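Speaker notes: Lidded trays on the day-old pastry line
Regula Hofstetter, Flondon
Slot: 25 minutes plus questions

Slide 1. Title
Introduce self. Flondon runs the returns and repacking side for the Elberg bakery counters. Talk covers packing only. Pricing and transport are in Joscha Nolte's talk after the break, so send those questions to him.
Check the clicker before starting. The last one skipped two slides at a time.

Slide 2. What we pack
Croissants, plain and almond. Fruit danish were dropped in February. The glaze sticks to any lid that sits lower than the pastry, and we had no deeper tray at the time.
Product arrives at the bench in open crates, already cooled. Nothing warm is packed. A warm croissant under a closed lid gives off moisture, the moisture settles on the underside of the plastic, and the top layers go leathery by the next morning.

Slide 3. The old method
Paper bags, folded twice, stacked in a crate. Cheap and quick. Crushing was the main fault. Over the trial period we logged 383 returned bags at the Ngata counter, and 296 of those were marked as crushed or split. The rest were mostly labelling errors.
Pause here. People usually want to write the numbers down.
If asked: yes, we tried stiffer bags. The folds opened in the crate.

Slide 4. Choosing a container
Requirements as written by Nazanin Naseri:
Base must survive a commercial dishwasher.
Lid must be clear, so counter staff can see the contents without opening it.
Lid must close by hand without tools, and stay closed when the tray is carried level.
Parts must be replaceable separately. Lids fail well before bases do.
We settled on a rectangular stainless steel tray with rounded corners and a separate clear plastic lid. The rounded corners matter more for washing than for packing. Crumbs and butter collect in square ones.
Jiltedar supplied the first batch of lids. Colour of the seal was changed on the second batch, no change to fit.

Slide 5. Bench layout
One clear table, wiped down, no cloth. Cloths catch under the trays.
Closed trays to one side, the tray being filled in the middle, lids in an upright rack on the other side. A wire rack of the sort sold for plates or pot lids is adequate. Air reaches both faces of the lid, and the lids don't stick together the way they do in a flat pile.
Left-handed packers may reverse the whole layout. Don't reverse half of it. Arash Fallahi tested a mixed arrangement and spent the shift reaching across open food.

Slide 6. Filling
Place the croissant lengthwise where it fits, otherwise across one end. No pushing to make room. If a second one has to be forced in, it goes in the next tray.
Up to 4 per tray in the large size. The small size is for single orders and pairs.
Handle by the underside. The top layers flake at very little pressure — hold up the sample here if the venue has allowed food in the room.

Slide 7. Closing the lid
Most of the faults since the change come from this step, so slow down.
Set the lid square on the base before pressing. Use both hands, palms flat, one towards the far edge and one over the near half. Press evenly, then check the latch tabs with a fingertip. A lid pressed only in the middle will bow, and the corners will sit proud. It looks closed from above and lifts when the tray is tilted.
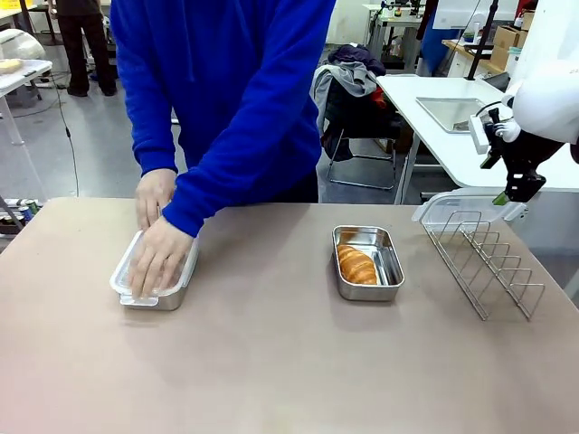

Slide 7: two-handed press on the lid, next tray open in the centre of the table.

Leave the slide up while taking any early questions on lids.
Common question: does the order matter, fill all then close all, or one at a time? We close one at a time. Open trays waiting in a row dry out at the edges, and a lid gets missed sooner or later.

Slide 8. Washing and storage
Bases through the machine, lids by hand in warm water. Machine heat warped nearly 6 in every batch of lids, enough that the tabs no longer met the rim.
Dry lids upright. Store bases nested, lids never nested.
Inspect tabs for white stress lines. Any lid with a line goes in the spares bin for dry goods.

Slide 9. Open points
Whether a vented lid would allow packing earlier in the cooling period. Ada Martinelli has samples and will report separately.
Label position. On the lid it blocks the view, on the base it comes off in the wash. Currently on the lid, short side.
A deeper tray for the danish.

Take questions. Handouts are on the table by the door, and spare copies are in the blue folder.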